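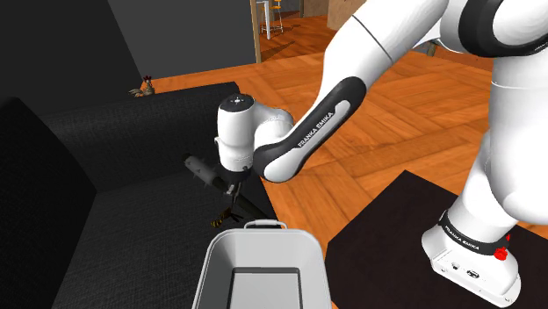
做输血的朋友大概都懂，一去日间病房就是大半天，包里不装点东西真的坐不住。我自己每隔一阵就要去报到，用过的包换了好几个，最后留下来的就是这只Zisik输液日随身包（Flistska家出的，我现在连超市都背它去）。从医院回来我一般是先往沙发上一倒，深灰色的那种沙发最合我意，蹭上一点什么都看不出来，旁边再放个浅灰色的敞口箱子，包里的毯子、水杯、病历本哗啦一下全倒进去，歇够了再慢慢收拾。

先讲大家问得最多的：装得下多少？主仓放一条薄毯、一件开衫、一个饭盒没问题，侧面有2个水壶袋，弹力够，粗一点的保温杯也塞得进。里面一共6个小格，我把药盒、耳塞、润唇膏、充电线分开放，再也不用单手在包底乱摸了！打着留置针的那只手不方便，所以拉链头做成了大圆环，一根手指就能勾开，这一点我太喜欢了。

最值得说的是病历夹层。A4纸平放不折角，血常规单子按日期往里插就行，外面还有一个透明小窗，可以放就诊卡和紧急联系人。我的卡片上写着血型、过敏药和主治医生电话，字写得特别大，护士瞄一眼就能看清。

肩带最长能放到60厘米，斜挎、单肩都行。装了PICC或者输液港的朋友注意一下，肩带不要压在置管那一侧，拿不准就问问你的护士，别听我瞎指挥。

面料可以擦，酒精湿巾、含氯湿巾我都试过，颜色没怎么变。里布可以整个拆下来机洗，记得用网袋，低温，别烘干。我偷懒烘过一回，边上皱了，不影响用，就是丑。

缺点也说说。空包有点分量，手劲小的时候提着会觉得沉；磁扣声音大，隔壁床在睡觉的话请轻一点。还有，它不是保温包，需要冷藏的针剂请另外配冰袋和保温盒。

颜色有藏青和燕麦两种，燕麦好看，但不耐脏，化疗期间容易打翻东西的朋友还是选藏青吧。

下单以后由Wotthorpe仓库发货，包装里附一本Imke Meinecke画的输血记录小册子，每页留了写血红蛋白和血小板的位置，也留了一块空白随便你涂。肩带和里布可以单独补购，保修2年，拉链坏了直接寄回来换。售后是Manikandan Raju在管，邮件里写清订单号，附一张坏掉部位的照片，他回得挺快的。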